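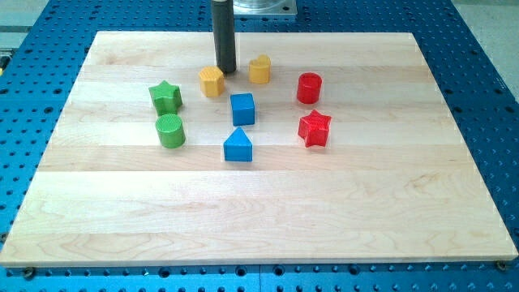 Tabletop tidying (robotics)

Tabletop tidying is the name most people in the field use for a group of small robot jobs: sorting, pushing, lining up and clearing loose objects on a flat surface. I've been keeping this entry going for a while now, and I write it in the first person since the wiki lets me, so expect some opinions mixed in with the facts. The question behind all of it is simple enough. Can a machine do the little chores yet, the ones a person does at home or at a workbench while thinking about something else?

My short answer is "some of them, slowly, if you set the table first." The long answer is the rest of the page.

What counts as tabletop tidying

The usual test pieces are painted wooden blocks in a few colors and shapes. Two stars, two cylinders, a cube, a heart, that kind of thing. You spread them on a board and give the machine an instruction such as "put the red star next to the blue cube" or "get all the yellow ones together." A toddler's toy box, basically! The shapes matter more than you'd think. A cylinder standing on its end slides along nicely until it tips, and then it's a rolling object and a whole different problem. A star has points and notches, so the same push can send it straight ahead or spin it, depending on where you touch it.

Some people leave sorting with blocks out of the definition because no household has that exact chore. I keep it in. Clearing crumbs and cups off a counter asks for a lot of the same skills, and so does pulling the odd washers out of a tray at work.

Pushing and picking

There are two main ways to go about it. In picking, the robot closes fingers on the object, lifts it and sets it down somewhere else. In pushing, the arm carries a plain rod or stick, lowers the tip close to the surface and nudges things along. I have a soft spot for pushing. The tool is cheap, it has no moving parts to break, and it will shift an object too wide to grab. The trouble is that you only have control while you're in contact, and every piece in a crowd is a possible bumper for every other piece. Move the heart and you may have moved the cube too (ask me how I know).

Gaspard Bouvier, who taught me most of this at the Ferrand workshop, likes to say that a good push is planned from the far side. You work out where the rod has to be standing before it touches anything, and getting it there without knocking over a neighbor is often the harder half of the job.

History in our corner

I can only speak for the groups I've visited, so please add yours. The Clollilthorpe bench was the first one I saw, put together by Rosângela Moura and Thibault Masson. Their early version used fixed rules: find the block, find the goal, drive in a straight line. It was lovely on a clear board and hopeless on a busy one. They later switched to learning from people, with a person steering the arm by hand control and the machine copying the habits it saw. They recorded nearly 3000 short runs that way before they were happy with it.

The Plumach project in Warnovport came next and was more interested in language. Capucine Jacquet wanted to be able to change her mind in the middle of a job, the way you do with a helpful kid: "a bit more left, no, the other star." That turned out to be great fun to watch. It also showed how vague we all are when we talk. "Next to" caused more arguments in that room than any piece of hardware.

How well does it work

For one block and one goal on an open board, I'd call it solved for practical purposes. With a cluster, it gets patchy. In the Plumach trials each full sorting job was given 3 tries, and the common failures were a block shoved over the edge of the board, two blocks wedged together, and the arm going back and forth between two plans without finishing either. I've stood there for 30 minutes watching that last one. You want so badly to reach in.

Speed is the other sore point. A person sorts a handful of blocks by color in less time than it takes to read this paragraph. The machines I've seen creep up to each piece, stop, look and creep again. Ronaldo Barros, who runs a small parts shop and has no patience for demos, timed one on his own bench and went back to doing it by hand before the coffee was ready.

At home and on the shop floor

The shop floor is closer, in my view. You can bolt down the table, keep the lighting steady and hand the machine the same parts every day. Ronaldo's shop did end up with an arm after all, on a sorting station that handles 800 brackets a shift, and there everything arrives in the same tray facing the same way.

Homes are another story. Tablecloths wrinkle. Glasses are see-through, forks overlap, somebody leaves a phone in the butter. I would love a machine that clears up after dinner, and I don't have one, and neither does anyone I know who builds them.

Open questions

How should a robot decide that a table is tidy? My idea of tidy and my sister's are miles apart.

Is pushing worth keeping once cheap hands get good? I say yes, Thibault says no.

Does skill with blocks carry over to dishes? Results so far are mixed, and this section needs someone with more kitchen experience than me.

See also

Bin picking
Learning from demonstration
Table clearing
Sorting by color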